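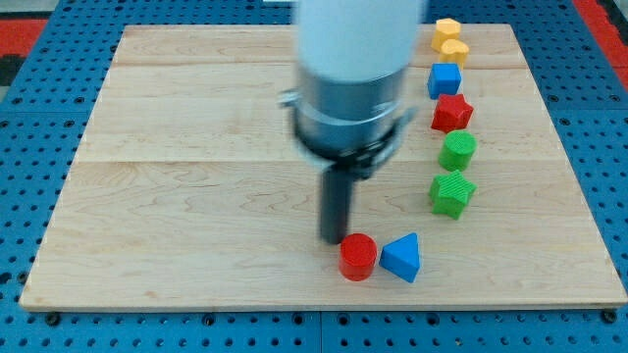

*Pale maple with a wavy grain, three planks to the board.*

GREVDALE, 9/26/21

Well, we've finally done it! After two winters of testing glues, annoying the neighbours and giving away more chopping boards than I care to admit, I'm very pleased to tell you that the Fastusier range of maple boards goes on sale this week, both from our workshop in Grevdale and through the Kinnunen kitchen shops.

I'm Lambros Economou, and I've been making things out of maple since I left school. Fastusier started as a sideline (I was mostly doing stair rails then) and it got out of hand in the nicest way. A café asked for 32 bread boards, then their cousins wanted some, and by March I'd stopped taking on stairs altogether.

The range comes in three sizes: the Small, the Long and the Grunar, named after the lane our first shed stood on. All of them are solid maple, joined edge to edge from separate planks. People often ask me why we don't cut them from one wide piece. A single wide plank likes to cup when one side gets damp and the other doesn't, and then you've got a board that rocks every time you slice an onion. Narrower planks, with a bit of care over which way the rings run, stay flatter for longer.

We don't stain anything. Maple is pale and we like it pale, and if the grain has a ripple in it we put that side up. You'll get a board that looks a little different from the one in the shop window, so if you're fussy about matching, come in and choose your own. We'll put the kettle on.

My business partner Themis Zervas looks after the finishing, and she's been stubborn about it from the start. "I wanted an oil you could put on with an old tea towel and forget about until the next morning," she says. "If looking after a board is a chore, people stop doing it." Every board leaves us with two coats already on and a small tin for topping up at home.

We made 542 boards for the launch and another 707 are planned before the spring, which is a lot for a workshop our size, so please be patient if the Long sells out! Kinnunen will take names for the next batch at the till.

A few practical bits. Wash your board by hand, stand it on its edge to dry, and keep it well away from the dishwasher. If it goes furry after the first few washes, a light rub with fine sandpaper will sort it out. We'll also resurface any Fastusier board for the cost of the return postage, however many knife marks it's got.

Prices start at £32 for the Small and go up to £88 for the Grunar, oil included.

**For samples, trade orders or a visit to the workshop:** ask for Themis Zervas at Fastusier, Grevdale. I'm usually covered in dust and bad at hearing the phone, but she'll fetch me if you want a chat about wood.

ENDS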